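Folding Tops in Small Bedrooms – Project Report
Textiles and Home Studies, Unit 4
Submitted Dec 1, 2021

Aim
To find out if long-sleeved tops fold neater on a bed or straight off a hanger. Our group picked this in September becuase the share house in Dullham has no table big enough.

Method
Two folds compared. The Tolska fold (sleeves in first, then thirds) and the plain half fold from the class handout. Seven goes each. Bed work done on top of a woven mat – a bare quilt was too soft and the creases wandered. Smooth by hand before each go, no iron.

For the bed goes, lay the top out flat, sleeves away from the body, collar at the top end.

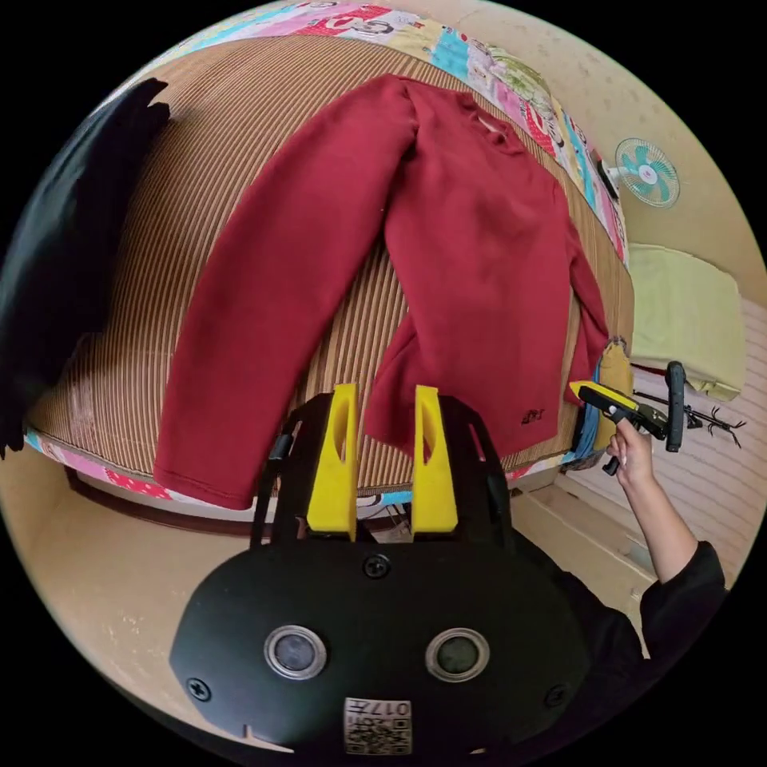

Sleeves first, then the hem up. Time stops when the top is let go. Marks for neatness out of 4, given by whoever didn't fold.

Results
Bed, Tolska fold: best marks, slower. Ribbed cuffs are thick and leave a lump in the middle if both end up in the same spot. Moving one cuff down a bit fixed most of it.
Bed, half fold: quick but the collar end always slid.
Hanger goes: mixed. Fine for thin tops, the heavy knits swung about and we lost the sleeve line. Turtlenecks were a pain both ways – the neck needs its own fold, which niether method allows for. We added a step for it (neck down to the shoulder line) and kept those times separate.

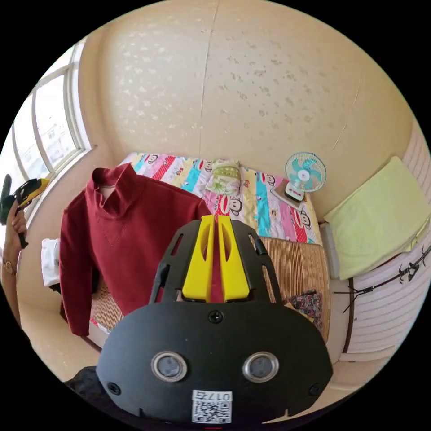

Fig. 2. Dark red turtleneck sweater, with the bed behind.

Storage
Folded tops went into a Furholm drawer, standing on edge. Tolska folds stood up by themselves. Half folds flopped unless the drawer was full.

Problems
Mat moved on the quilt – should have pinned it. Lost one sheet of times so the hanger average is 79 seconds from what was left. Different people folding, different habits.

Next time
One folder only. Same top for every go. Try Oláh's method from the reading list, ran out of time for it.

Word limit 1000, under.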